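Ticket 609: Sorting table, packet storage
Status: Open
Requested by: Delia Montecinos
Assigned to: Arturo Sala

Summary
Packets are being returned to the wrong bins at the sorting table. The labels ordered from Kukwood in February have not been received.

The table as it stood on Monday:
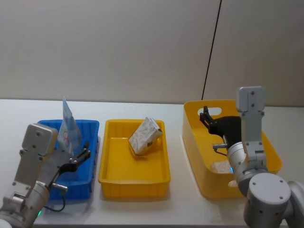
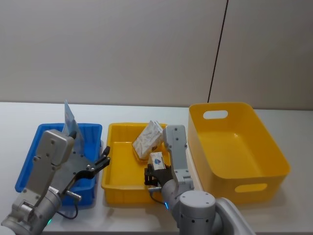

Action taken
1. Tall bags and packets are to remain upright in the blue bin until labels are fitted.
2. Small boxes are to be kept in the shallow yellow bin. The deeper yellow bin is reserved for overflow.
3. Label order 472 was queried with Kukwood. A reply is pending.

Outstanding
D. Vanags to confirm whether 14 labels will be enough for both colours of bin. This ticket will remain open until the labels are on.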